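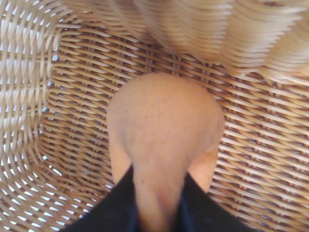

Wrist camera view over the woven basket.

Sernton trains a two-arm policy from demonstrations. Record 145 episodes, then trim idle time from the start of each one.

Set the wrist streams to 36 frames per second before training.

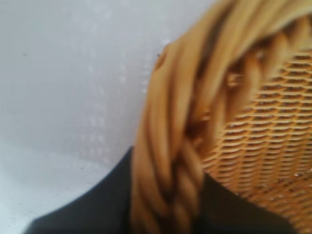

Blurred frames stay in the set. Run Sirkero for 300 epochs and keep the last 2 checkpoints.
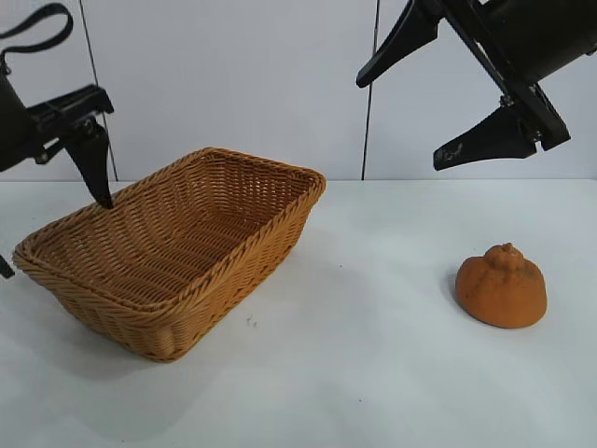
Can the fixed camera be left out?
Keep it in. The policy needs one view that takes in both arms.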